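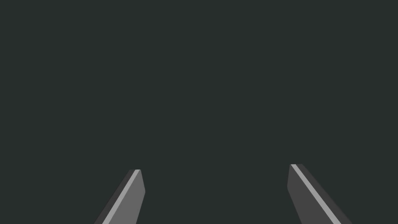

Charcoal (color)

Charcoal is a dark gray color named after the burned wood used for fuel and drawing. Most versions sit between medium gray and black, and many lean slightly toward green, blue or brown. The name is used in clothing, house paint, printing and screen design, with no single agreed shade behind it.

Name and range

The color name comes from the material. A stick of drawing charcoal looks almost black in the hand, but the mark it leaves on paper is softer and grayer, and the color name usually refers to something between the two. Paint makers sell dozens of shades under the word. The Lirka paint chart lists 73 grays, of which three have charcoal in the name: a neutral one, a bluish one and a greenish one. The greenish one, number 723, is the darkest.

Slate, graphite and anthracite are close relatives. Slate is normally lighter and bluer. Graphite often suggests a slight shine. Anthracite, named after a hard coal, is common in European catalogs for window frames and roof tiles, where American sellers might write charcoal.

Mixing

A simple charcoal can be made by adding white to black paint. The result depends on the black. Ivory black with white tends to look cool and a little blue, while blacks based on iron oxide give a warmer gray. Painters also mix it without any black, using a dark blue and a brown such as burnt umber. A small amount of green turns the mixture toward the color of wet slate – a shade long used on shutters and iron railings.

In four-color printing, charcoal can be printed as a tint of black ink alone or built up from all four inks. The second method gives a deeper color but is harder to keep even over a large area. Platen, a printing handbook, advises a test sheet before any long run.

Use in clothing

Charcoal wool has been a standard suit cloth since the early twentieth century. The yarn is often spun from black and white fibers mixed together, so the cloth looks flat from a distance and flecked up close. Salehi, a cloth mill, weaves its charcoal flannel this way and sells it in two weights.

Use in buildings

Dark gray exterior walls became common on new houses in the 2010s. Dark surfaces take in more heat from the sun than pale ones, and some vinyl siding can warp if it is painted darker than its original color. Indoors, charcoal is used on single walls, kitchen cabinets and floor tile. Dust and water spots show more on matte dark finishes than on mid-grays.

See also

Anthracite (color)
Gray
Slate gray
Tirnen black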